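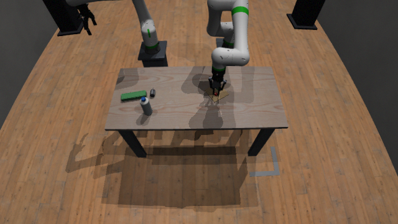
1/ We've been working on a small problem in simulated manipulation for most of the spring, and there's enough to show now. Short thread on the method, what it gave us and where it falls down.

2/ The question: if you train a two-arm policy only in simulation, how much do the shadows matter? Plenty of people randomise light colour and brightness. Fewer change the number of lights and where they sit, so the shadows on the table tend to look much the same from one episode to the next.

3/ That's a worry when the object is small. In our task the target is tiny and red, and the arm that goes down to it throws its own shadow over the work area just when the policy needs a clear view.

4/ The simulator is Alteo, our in-house one. The table, floor and arms stay fixed. Objects get new positions each episode. The new part is a lighting sampler called Janton, which draws a fresh set of lights every time the scene resets.

5/ Janton has one rule that took a while to settle on. It rejects any draw where the lights bunch together, as those all give the same single hard shadow. What's left is mostly several lights at different angles, with overlapping copies of each arm on the table and the boards. 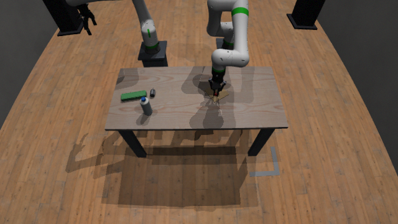
Right gripper down at the tan square, left arm held clear. The floor shadows are the sort of layering Janton is meant to produce.

6/ Setup for the comparison. Two policies, same network, same demonstrations, same training time. One saw a fixed light rig. The other saw Janton lighting. We trained each with 5 seeds and tested on 14 light rigs that neither had seen.

7/ Result: the Janton policy finished the task in 89 per cent of test episodes, averaged over seeds. The fixed-light policy was clearly worse, and its seeds disagreed with each other a lot more. Under its own training lights it did fine, so it had learned the task. It just hadn't learned it under anything else.

8/ The failures are the useful bit. With fixed lights, the usual mistake was closing early, above the object. Our reading is that the policy had picked up the gap between fingertip and shadow as a measure of height. That works well until the lamp moves.

9/ To check, we ran a version with the arm shadows turned off at test time and everything else left alone. The fixed-light policy got worse again and the Janton one barely changed. That fits the reading above. It doesn't prove it.

10/ We also looked at what the close-up view sees. From there the gripper itself takes up a good share of the picture, and the shadows fall across whatever floor is left.
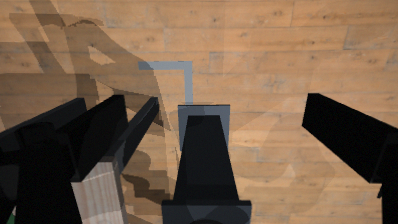
Close-up view: black gripper parts below, boards above, a large stepped shadow at upper left.

11/ Those stepped edges are worth a mention. The shadow map resolution is low to keep rendering quick, and it shows. We tried it at 4 times the resolution. Training slowed down a good deal and the test numbers hardly moved, so we went back to the coarse one.

12/ What we haven't done: the second arm has very little to do in this task, so I wouldn't claim anything for proper two-handed work. The distractor objects are always the same ones. And all of this is sim to sim. The policies have not run on hardware yet.

13/ Hardware is next. The lab at Wonorness has windows down one side and the light changes all day - annoying for most experiments, handy for this one. The plan is to run the same trials in the morning and again late in the afternoon.

14/ The write-up is going into the Crichton workshop and the Janton code will go up with it. It's a short sampler and shouldn't be hard to move to another simulator, provided yours lets you add lights at reset.

15/ One request. If you've trained with moving lights and seen the early-closing problem anyway, please reply with your camera placement. I suspect the overhead view is part of it and we only have our own set-up to go on.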